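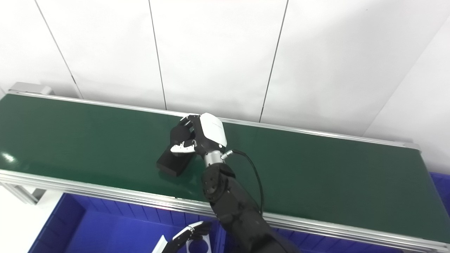 Adeck Flat Belt Conveyor: Equipment Review
Published October 17, 2022
Prepared by the Equipment Review Office, Flastau Technical Institute

The Institute purchased two Adeck flat belt conveyors in August for its packing and sorting classrooms. The review covers assembly, daily use, cleaning and service. It applies to the bench-height model with a green belt and aluminum extrusion rails, and does not extend to the inclined version sold under the same name.

Assembly

Each unit was delivered in a single crate with the belt already fitted. Staff attached the legs and leveled the frame in one morning. The printed instructions are adequate for the frame but give little guidance on belt tension, and the Institute requested a supplementary sheet from the supplier, Nokska, before placing the units in service. The sheet arrived after nine days. Purchasers are advised to ask for it with the order.

Belt and frame

The belt surface is smooth and suits boxed goods with flat bases. Small cartons can be set down at an angle and straightened by hand without catching. Very light envelopes tend to slide when the belt starts, and a textured belt would be the better choice for that work. Under bright overhead lighting the green surface reflects noticeably at certain angles. Instructors who teach label reading at the belt may wish to adjust the lamps.

The grooved rails are the strongest feature of the design. Guides, stops and small trays can be fastened along the length of the belt with ordinary slot nuts, and no drilling was required for any of the Institute's fittings. The grooves do collect paper dust – a narrow brush should be kept nearby.

Noise and service

Sound levels were acceptable for a teaching room at low and middle speeds. At the highest setting, one unit developed a faint tick at the end roller. Nokska replaced the bearing under warranty and the sound has not returned.

Comparison

The Lâm conveyor previously used by the Institute had painted side rails and a lower purchase price. Its paint chipped within the first term, and its guides could be mounted in only two positions. The Adeck unit is heavier and requires two persons to move safely.

Recommendation

The Adeck flat belt conveyor is approved for purchase by all departments handling boxed goods. Departments working mainly with envelopes or soft bags should request a trial before ordering. Replacement belts are to be ordered through the Equipment Review Office.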